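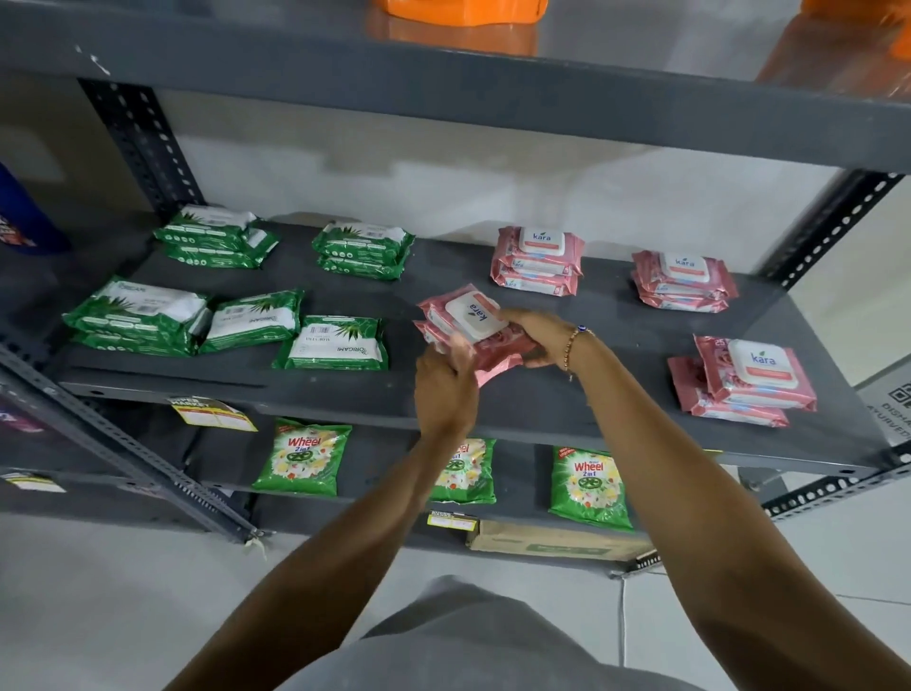

If you've been into the Fustthorpe shop since the start of October, you'll have noticed that the back wall looks very different, and I am so pleased with it! The toiletries and household shelves have been pulled apart and put back together, and for the first time since we opened you can find the thing you came in for without moving four other things out of the way. The wipes shelf is my favourite bit. Green Origami aloe vera packs go on the left, pink Kara packs on the right, and the Wheel 2 in 1 detergent has its own place on the shelf underneath. It sounds like such a small change, but the number of people who have stopped and said "ooh" has cheered me up no end.

It all began with the baby wipes, really. We used to put them wherever there was a gap, so a delivery could end up in 2 different parts of the shop, and then we would run out in one spot and tell people we hadn't any while there was a perfectly good stack sitting behind the washing-up liquid. I did this myself to a very patient young dad with a pushchair (if you are reading this, I am sorry, and they are on the middle shelf now).

So we shut early one afternoon, put the radio on and took everything down. Everything! I had guessed we might have a few dozen packs of wipes altogether, counting the ones in the back cupboard and the ones under the till. There were 73. We also found a bag of clothes pegs, a roll of price stickers from the old gun, and the good scissors, which had been missing since the spring.

The metal shelves got a proper wash with warm soapy water while they were bare. They are the slotted sort, and dust gets into every one of those slots, so an old toothbrush is the tool for it. If you have the same kind in your garage or shed, give it a go – it is oddly satisfying, and you'll want to do the next upright straight after.

Then came the putting back, and this was where we all had opinions. I wanted to go by price. Others wanted babies in one place and laundry in another, or everything in alphabetical order (we tried that for ten minutes and it was awful). In the end we went by colour, within each kind of thing, and I have been completely won over. You can tell somebody "the pink ones, middle shelf" from the other side of the shop and they will walk straight to them. It helps those of our customers who have left their reading glasses at home too, and it makes it very easy to see when one pile is getting low.

A few things we learned, in case you are planning a sort-out of your own.

Wipes are best kept lying flat in stacks. Stood on end they slump, and the whole row goes over like a line of tired soldiers. Don't build the stacks too high, though, or the top pack slides off when you reach past it. We steady the pile with one hand underneath and lift with the other.

Older packs go on top or at the front. We write the month of arrival on a scrap of paper and tuck it into the stack.

Detergent goes low down. The packets are heavier, and if one should split, the powder is only going on the floor and not over everything beneath it. I speak from experience – the Zulton soap flakes disaster of our first winter is still being found in corners.

Leave some space! This was the hardest one for me. I like a full shelf, but a full shelf is a nuisance to put anything back on, and we have ended up moving some of the slower stock into the cupboard so that hands can get in and out.

We have also sorted the delivery days a bit better. The MacBrayne van now comes at 2 in the afternoon, when the shop is quiet, so there is time to unpack properly and put each thing where it lives. It used to turn up in the middle of the school rush, and boxes got shoved wherever they would fit.

Next on the list is the tinned food, over by the window. I have been putting it off. There must be 200 tins along there, and the chickpeas have got in among the peaches. Our friends at the Kirov Street shop did theirs in the summer and they swear by going soup, vegetables, fish, fruit, from the door inwards, so we may well pinch that idea. If you have a better one, do tell me when you are next in. I'll be the one on the step stool with a toothbrush.

Refill bottles are still welcome at the counter, rinsed and with their lids on, please.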